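I spent Friday evening sorting out the padlocks. This has been on my list since we moved the bikes into the basement, and I kept skipping it because the locks all lived in different places and most of them still worked well enough.

The full pile came out of a coffee can, two jacket pockets, the glove compartment and the hook by the back door. Keys were worse. I had a ring of them from the Turnstead house, and at least half of those go to doors I will never open again.

My method was simple. I put every lock on a table, tried every key in every lock, and when one turned I tied the two together with string. No match by the end of the night meant the lock went in the scrap bucket and the key went with it. I was tempted to keep a nice heavy Stougaard that I bought for the old shed, but a lock without a key is a paperweight, and I already have one of those.

Color helps more than I expected. When the locks are all brass or gray you end up picking up the same one over and over. A red one you remember.

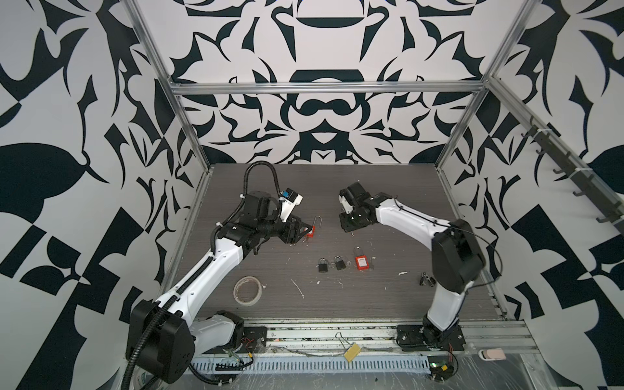

The red padlock, with three more on the table.

After the matching came the cleaning. I used a dry graphite lube from Plitia, the small tube with the long tip. One puff in the keyway, work the key in and out, wipe the key, do it again. I used to spray oil in there and it was fine for a month or two, then it collected grit and got worse than before. The shackle holes get a drop of light oil, nothing more. Two of the older locks were stiff enough that I left them overnight and tried again in the morning. One came around. The other went in the bucket.

Then labels. I bought a pack of 100 plastic key tags from Fomen, far more than I need, but the smaller pack cost nearly the same. I write the number on the tag and scratch the same number on the bottom of the lock. The storage unit is 131, so that lock just got 131. The gate is 54 because that was already stamped on its key and I saw no reason to change it.

Spare keys are now in a tin in the hall closet – not in the coffee can, which is back to holding screws. I still need a longer shackle for the basement bike rack. The ones I have fit around the rail or the frame but not both. I'll look for one in November when I'm back out by the hardware store.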